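The boarding school at Rindley, or what one exercise book can do to a person

I was supposed to be writing about teacher pay. That was the plan in November, when I drove up to Rindley with a thermos, a legal pad and an outline I was rather proud of. The county school board kept its payroll ledgers, the ledgers had survived two floods and a merger, and I was going to sit down with them and find out what a rural teacher earned before the school districts were consolidated.

What I found out is that the payroll clerk had handwriting like a seismograph. After two hours I had the salary of one man, who may have been a woman.

Usa Suksawat, who runs the reading room, took pity on me and asked if I would like to look at something easier. She brought out a box from the Masri bequest. Old Mrs. Masri had taught at the normal school in Melorska, the one that trained teachers for the whole upper valley until the state college swallowed it, and she appears to have thrown away nothing that had ever touched a desk. Lesson plans. Seating charts. A letter of complaint about chalk, followed by a longer letter of complaint about the reply.

And an exercise book belonging to a trainee teacher, name torn off, with the criticism lessons in it.

If you haven't met the criticism lesson, it was a staple of teacher training for decades and I think it may have been legal only because no one had asked. A student teacher gave a lesson to a class of real children. At the back of the room sat the rest of the student teachers, the method master and sometimes the principal. When the children had gone, everybody took turns saying what was wrong with it. The trainee wrote the remarks down in her own hand. That last part is what gets me. You had to take the minutes at your own trial.

Our trainee's first criticism lesson was on the camel. The remarks run to a page and a half. Her voice was thin. Her camel, drawn on the board, was "insufficiently humped." She had asked questions that could be answered yes or no, she had faced the window, and she had let a boy in the second row go on believing that camels lived in Clotska, which is 10 miles down the road. One of her classmates remarked that the lesson had lacked moral purpose. I would like to know what moral purpose he had managed to get out of his own camel.

By the fourth lesson (the river, its source and uses) she had begun to fight back in the margins. Next to "Pupils not led to discover the delta for themselves" she has written, very small, "It was 3 o'clock." I laughed out loud in the reading room and had to pretend it was a cough.

There is a serious point in here and I'll try to get to it before the coffee wears off. The usual story about the old normal schools is that they were machines for turning farm girls into copies of one another. You get a syllabus, you get a bell, you get the five formal steps of a lesson in the approved order, and out the other end comes a teacher. I have told this story myself, to paying audiences. But the exercise book is 192 pages long and by the back third she's doing things that weren't in any manual I know of. She has the children measure the schoolyard before she'll let them near a map. She swaps the older readers with the younger ones. The method master plainly hates it, and just as plainly can't find the rule she has broken, so he goes after her penmanship.

I sent a few transcribed pages to Talha Jafri, who has read more of these books than is good for him. He wrote back that one trainee's margins don't overturn a literature. True. He also asked for the rest of the pages, by return, please.

So teacher pay is on hold. I did get one solid figure before I gave up: a starting salary of 600 dollars a year, less board, for a woman in charge of a single-room school and its stove. I've written it on a card and propped it over my desk for the next time I feel like complaining about parking.

What I still don't have is her name. The Melorska registers list every student by year, and the exercise book mentions a winter when the river froze up to the mill, so between the two I should be able to narrow it down. Usa thinks the registers are in the basement at Clotska. The woman I spoke to in Clotska thinks they're at Rindley. I have heard this conversation before in four different counties and I know how it goes, which is that I end up driving.

More when I have it. If anyone reading had a great-grandmother who taught in the upper valley and drew a bad camel, please write.

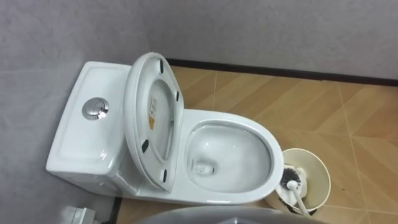
Bathroom corner, seat up.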